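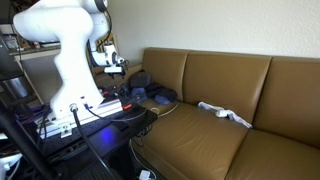
A tan leather couch against a cream wall.

The Couch I Swore I'd Get Rid Of

By Naledi Mofokeng

I have moved house with the same leather couch four times, and each time I said it would be the last. It weighs more than my car (it feels that way, anyhow) and it has never once gone through a door on the first try. My brother won't answer his phone if he thinks I'm moving.

I bought it secondhand from a place called Furkmont, back when I had my first real paycheck and no sense at all. It cost me 1,535 dollars. I remember the number because I ate rice for a month afterward and my mother brought it up at every family dinner for years. You could have bought a fridge, she'd say. I did need a fridge.

So when I was asked to write about leather furniture, and why people hang on to it long after they've replaced everything else they own, I figured I should finally learn how to look after mine. I'd been wiping it with dish soap. Please don't do that!

Anathi Baloyi laughed at me for a good long while over the dish soap. She has been repairing chairs and couches for 26 years, and her shop, Mahlangu, is the kind of place where you have to turn sideways to get past the footstools. She told me most of the couches she sees were killed by kindness. People scrub them. They rub in olive oil, or shoe polish, or something their aunt swore by, and the finish gets sticky and starts holding on to every crumb and dog hair in the house.

Her own routine is so dull I was almost let down. Vacuum the creases with the soft brush. Wipe with a barely damp cloth, then a dry one. Put on a little leather conditioner twice a year, once in spring and again in December when the heating has been on for a while. Try it on the back first, down low. Keep the thing out of the sun.

The sun part I had to learn the hard way. In my second apartment the couch sat under a west window, and one arm went pale and stiff like old cardboard. Anathi quoted me 125 dollars to recolor it, and I said I'd think about it, and I'm still thinking about it. I've kind of grown fond of that arm.

I also drove out to see Hendrik Mabaso, who sells used furniture and has strong feelings about the new stuff. He showed me how to check a couch before you buy: lift one front corner, and if the other front leg doesn't come up pretty soon after, the frame is flexing too much. Then unzip a cushion and have a look at what's inside. Then sit in it for ten full minutes, even if you feel silly. I sat in a Judmont three-seater with a price tag of 1,844 dollars and had a lovely time until minute six, when a spring introduced itself.

Color is where we argued. Hendrik says dark brown, always, it hides everything. I'm a tan person. Tan shows every scratch, sure, but the scratches get darker and softer over the years and after a while they just look like part of the hide. Mine has a long one from a belt buckle and a ring from a mug that belonged to a guy I no longer speak to.

I moved again this spring, and my brother did pick up in the end. We took the legs off, stood the couch on its end and sort of waltzed it around the door frame, and it only took out one small piece of paint. It's by the bookcase now, well away from the window, and I've bought the proper conditioner. I haven't opened it yet.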